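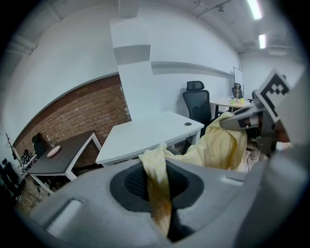 Pale yellow cloth with a faint pattern, held at one end.

Running a Golf Club as a Business
Handout 4: Green fees, empty tee times and the members' lounge

Read before Thursday's seminar. Bring the tee sheet from Handout 3, which you will need and which half of you will have left on a bus.

1. What a golf course sells

Most people will say golf. For our purposes a course sells starting times. Each slot on the first tee is worth something until the minute it passes, and then it is worth nothing at all, much like a seat on a train that has left. The grass still has to be cut either way, and the grass doesn't care who played on it.

Costs at a small course are mostly fixed: greenkeeping wages, machinery leases, water, insurance, rates and the clubhouse heating. One extra golfer on a quiet morning adds a little wear, a scorecard and possibly a lost flag. Nearly all of the green fee is therefore margin. Owners grasp this quickly and then do something rash with it, usually a voucher.

2. The Trunside case

Trunside is a parkland course bought by a couple who had sold a tile business and wanted a quieter life. (Keep a tally of how often that phrase turns up in this module.) They inherited a full-length course, a bar with a carpet you could hear, and a membership that had been told for years that fees would not rise.

In their first July they put out a cheap midweek voucher and sold 200 of them. The tee sheet filled up nicely. So did the complaints book. Members who had paid for the year found themselves waiting behind visitors who had paid less for the afternoon than the members paid for parking and a sandwich at the seaside.

The vouchers brought in cash in July and cost goodwill in the renewal season. When you work through the case, put both on the same page. The owners' own accounts put them in different folders, and they were pleased with themselves until the spring.

3. Three kinds of customer

Members pay in advance, play often, spend modestly at the bar and hold strong views on bunkers. They are the nearest thing a club has to a steady income.

Visitors pay by the round. They come when it is sunny, and they compare prices on their phones in the car park.

Societies book in blocks, want bacon rolls on arrival and a meal afterwards, and can be worth more per head than anyone else on the premises. They are also slow. A society going off at 8.30 will still be in everybody's way at lunch.

The mix matters more than the total. A course can be full and badly run, and plenty are.

4. Pricing by time of day

The Lovard method (reading pack, second item) splits the day into bands and sets a fee for each. Early weekend slots are kept for members, late mornings go to visitors at full price, and the twilight band is sold cheaply to anyone willing to finish in the gloom.

The Govik method moves the price as slots fill, as airlines do. It makes more money on paper. In practice the person in the pro shop has to explain to two friends in the same group why one paid more than the other, and this conversation should be costed.

The Ó Dálaigh paper argues for bands with one late discount, announced on the day. I find it persuasive, and it is also the shortest thing in the pack.

5. Worked figures

Take a slow weekday with 13 unsold slots, each for a single group. Suppose a group brings in 80 pounds at full price and 50 at the late discount. If the discount sells six of those slots, takings rise by 300 pounds. Now suppose four groups who would have paid full price wait for the discount instead. You lose 30 on each, so take off 120. The gain is 180 pounds, before bacon.

Repeat the sum with ten groups waiting. Then write two sentences on what you would tell the owners, bearing in mind that they will be standing next to you.

6. For the seminar

Prepare a one-page pricing plan for Trunside covering April to September. State who gets the Saturday mornings and what you will say to those who don't.

The assessed report is 2000 words, excluding tables. Photographs of golf courses do not count as tables.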